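Applies to the Windix 103 and 454 window blind kits, inside mount only. For outside mount, use the Keane bracket sheet packed with the headrail.

## 4. Mounting the headrail

### 4.1 Before you start

Read all of section 4 once before drilling. The 454 needs a center support bracket at any width over 1080 mm. The 103 does not take a center bracket at any width.

**CAUTION:** Do not cut the headrail with the lift cords in place. A cut cord can't be repaired, and the full cord set has to be replaced.

### 4.2 Marking the brackets

1. Measure the opening at the top, the middle, and the sill. Write down the smallest figure.
2. Check the top of the opening with a level. If one side is low, plan to shim that side.
3. Hold an end bracket in the upper left corner with its hinged door facing the room.
4. Mark both screw holes through the slots.
5. Repeat on the right.
6. 454 only: mark the center bracket at the midpoint, then slide it left or right if it lines up with a lift drum. It must clear the drum by the width of the bracket.

**Note:** Brackets set back less than the depth of the headrail will leave the valance proud of the wall. It works, but the side gaps let in more light.

### 4.3 Drilling and fixing

1. Drill pilot holes at the marks. In drywall with no stud behind it, fit anchors first.
2. Drive the screws until the bracket stops moving, then a quarter turn more. Do not use an impact driver – the bracket ears will bend.
3. Open both bracket doors fully.
4. Slide the headrail in with the tilt control on the side chosen in section 3.
5. Close the doors. Each one should click. If a door stays loose, take the headrail out and check for a screw head standing above the bracket floor.

**CAUTION:** Keep one hand under the headrail until both doors are closed.

### 4.4 Setting the lower limit

1. Lower the blind until the bottom rail is just above the sill.
2. Press and hold the limit button on the headrail until it locks.
3. Raise the blind to the top and lower it again. The rail should stop at the same height.
4. If it stops low, release the button and repeat from step 1. Kits shipped from Unville before September have a stiffer button and may need a second press.

### 4.5 Spare parts

Small parts are easy to mix up. The 103 and 454 door pins look alike but differ in length, and a short pin in a 454 bracket will work loose after some 100 cycles. Keep leftover pins, shims, and screws sorted by kit, and store them with this guide. Replacement packs are sold through Tultow by kit number only.

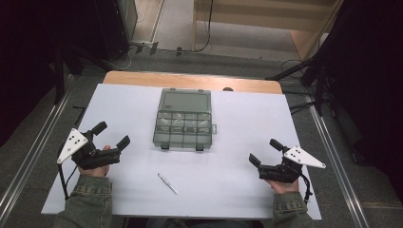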